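Leave the Maps at the Front

I finished a fantasy novel in May and then went back to the first page to look at the map again. It had been no use to me while I was reading. Half the places in the story weren't on it, and the one town where most of the book happens, a river port called Ballora, was printed so small that the fold of the paperback had swallowed it. I still went back, and I think maps belong at the front of this kind of book. There has been a fair bit of grumbling about them lately, so I want to set out why.

The usual complaint is that a map is a crutch. If the writer is any good, the argument goes, you should know where you are from the prose. Judite Veloso, who runs the reading group I go to in Cillham, has held this view for as long as I have known her. She skips maps completely. She says that if she has to turn back to the front to find out whether the mountains are north or south of the castle, the chapter has failed.

I agree with her about the chapter. A good writer gets you from the harbour to the hill without a diagram. But I don't read maps in order to find my way. I read them before the story starts, when none of the names mean anything, and I start guessing. There is a marsh in the east with a tower in it. There is a road that stops. By page one I already want to know about the road. Most opening chapters would be glad to do that much.

The second complaint is that maps give away the plot. This has some truth in it. If a quest book has a map with six kingdoms and a large black volcano in the corner, you can be fairly sure the party will visit all six and finish at the volcano. I have read that book several times under different titles. The fault there lies with the plot, though. A trip whose order can be worked out from a drawing would have been dull without the drawing too.

Where maps do go wrong is in being too full. A reissued series I tried last year, set in the empire of Skultano, had a fold-out sheet with every village, ford and abbey named in letters I needed a lamp to read. It matched a gazetteer at the back. I'm told it was a labour of love and I believe it, but it made the world feel finished and rather small. There was no part of it the characters could go to that had not already been surveyed. I got through two volumes of it and gave the set away.

The best fantasy map I know is in a short book that hardly anyone in our group had heard of, about a ferryman's daughter on the island of Kubo. It shows the coast, three hills and the daughter's house. The inside of the island is left white. She has never been there and neither has anyone she knows. As the book goes on you learn a little of what is in the white part, and what you learn doesn't agree with what the old people in the village have told her. The map is never corrected. I must have looked at it after every chapter, and each time the same white patch meant something a bit different.

That is the point I keep trying to make to Judite. A map in a novel is part of the telling. Somebody in the story, or somebody pretending to be in the story, drew it, and what they left off tells you about them. A map drawn by the winning side will have the winning side's names on it. A child's map will have the good climbing tree. Publishers who treat it as decoration, to be dropped when the page count gets tight, are cutting a page of the book.

It also doesn't need to be grand. Unathi Mthembu, another of our group, writes stories for her nephews and draws the maps herself in pencil. Her last one was a single long coastline and a few hatched lines for reefs. The boys asked more questions about those hatched lines than about anything in the text, and she ended up writing a second story to answer them.

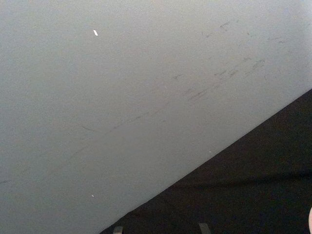 I think readers make maps out of very little, and fantasy writers should trust that. We all did it as children with damp patches on ceilings and spilt tea on the table. Give me a plain grey surface with one straight edge slanting across it and black beyond, and I will have a coast and a deep sea before I've thought about it. The short dark scuffs in a cluster up on the grey side are a settlement, or what is left of one, and the smudges running more or less the same way as the shore are old tracks. I couldn't tell you who lives there. I would read the first chapter to find out. A sheet crowded with labels takes that small job away from the reader, and the reader was enjoying it.

So my request to publishers is a modest one. Keep the map, and keep it at the front. Put it on one page if you can, so that nothing important falls into the binding. Ask the author who in the story might have drawn it. If a name isn't spoken in the book, think hard before printing it. And please check the paperback, where a handsome hardback map is so often shrunk until the rivers and the borders can't be told apart. E-books are worse. On my reader the map of Ballora came up sideways and could not be enlarged, and I only saw the town properly when I borrowed a friend's copy.

I don't expect to win Judite over. Her own favourite in the whole field is a long book set in one building, with no map and no need for one, and she brings it up whenever I start. We are reading it again in the autumn. I have been drawing the floor plan as I go, and so far I can't get the kitchen stairs to come out anywhere sensible.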